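About Us

Bárány Gallery began with a rented storefront, a borrowed ladder and a show of charcoal drawings by Orsolya Kozma that we hung ourselves over one long weekend in June. We were so nervous that we put the price list up before the drawings! People came anyway, they stayed and talked, and by the end of that first evening we knew we wanted to keep going.

These days we put on 6 shows a year, mostly sculpture and large works on paper, with a little video when we can get the room dark enough. Levente Veres chooses the artists and Eleni Nikolovski looks after everything else, from the loans and the lighting to the wall labels, which she rewrites until a ten-year-old could enjoy them.

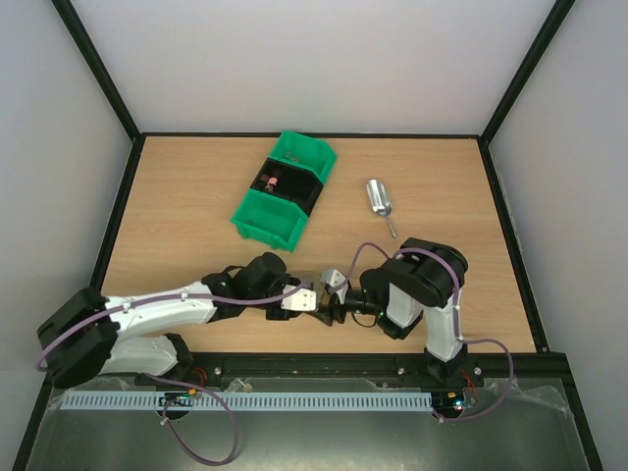
We like art you can walk around, and we like to give it space. For Hanan Awad's show Vemitz we took out a whole partition wall so her hanging plaster pieces could turn freely, and visitors still bring it up when they stop by. We never did put the wall back — the room looked so much better without it.

Admission is free and always has been. Our reading room upstairs holds 458 catalogs and artist books, many of them given by Győző Bognár, and you are welcome to sit with them for as long as you like (the armchair by the window goes early). School groups can book a morning visit with a drawing session included, and we're happy to lend out pencils and boards.

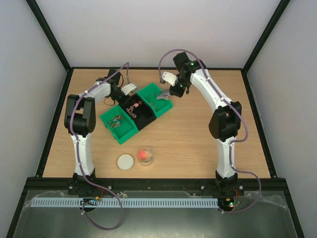
Two robot arms at a wood-grain tabletop.

If you make work and would like us to see it, send up to 10 pictures and a few plain words about what you're doing. Levente reads every letter, though he can be slow in the weeks before an opening, so please give him a little time.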